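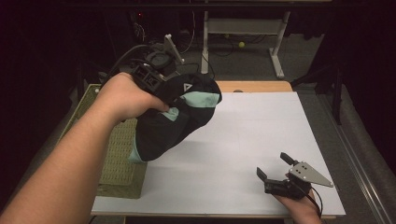 Figure 2. A soft black and mint-green fabric item held in the left hand above a table.

4.2 Do softness ratings tell us anything?

Shops and makers like to say that buyers judge cloth by touch, and the Clergate scale is often quoted in support. We are less sure. The scale asks people to score a fabric from one to eight after handling it, yet it says little about how long they should hold it or whether they may look at it. Soft, rumpled goods of mixed colour (Figure 2) are a hard case, as a bright panel may sway the score as much as the feel does.

The Nimalberg trial claimed close agreement between raters, but it used only 23 people, all from one town, and two of the fabrics were dropped without comment. The Clurholm repeat found a much weaker link. Ugwu, the smallest of the test sites, found none at all. Until the handling time is fixed and the raters are kept from seeing the cloth, we would not use these scores to set prices or to predict returns.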